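Pistier canteen trades paper plates for colored ones

Mon 28 September

The staff canteen at Pistier has stopped using paper plates. Lunch is now served on reusable plates in several colors, bought from the tableware supplier Andrade to replace the 800 or so disposables thrown out in a normal week.

The wide, shallow plate with a slightly raised rim is used for main courses. It comes in a blue-green the supplier lists as teal.

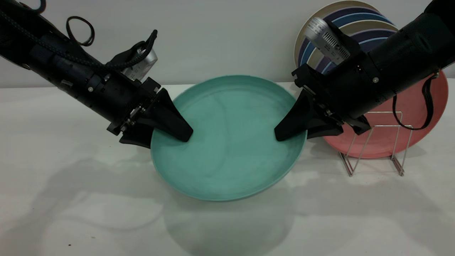

Cleiton Figueiredo would have liked a deeper rim, and wrote on the staff page that anything with gravy needs a proper edge to hold it. He also asked for soup bowls before the cold weather.

Bowls are planned but have not been ordered. The first order came to 1,181 pieces and used up this year's budget.

Tables are to be wiped down twice during each lunch period, at the change of shift and again after closing. White tops show every crumb, and the canteen has asked people to carry their own plates to the return counter.

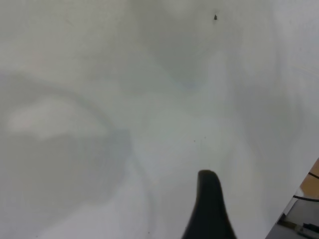

Where to return plates

Two return counters are open, one by the main door and one next to the kitchen. Plates should be scraped and stacked by size, with the largest at the bottom. Color does not matter. Cutlery goes in the tray to the left of each counter.

Janaína Toledo, who runs the canteen, said chipped plates should be handed to kitchen staff and kept out of the stacks. 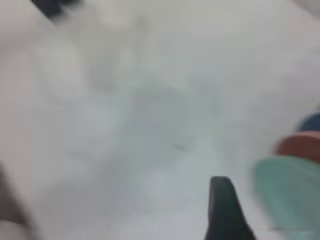
Opening hours

Lunch hours stay the same through the end of September. Prices have not changed.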